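Prundham Writing Timer, a review after one winter

I bought this small timer in March, before the Sullance writers' workshop, where we write in short rounds.
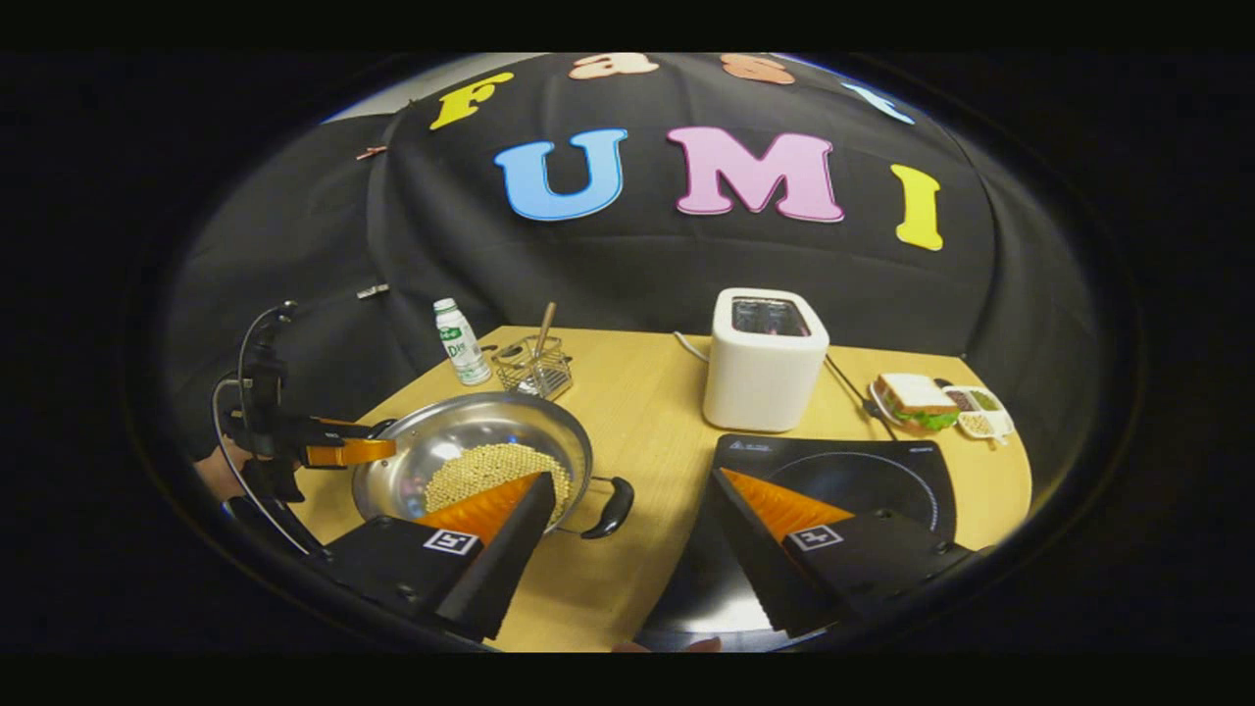 Is it useful for a person who writes only in the evening?
For me it is, if the evening is short. I set it to 17 minutes and I write until it rings, and on a good night I reach 600 words.

The sound is soft and my family does not complain. The dial is a little stiff, and the numbers are too small for my eyes. It needs 2 batteries, which are not in the box. My old Zatberg was louder but easier to read. I paid 14 dollars and I would buy it again.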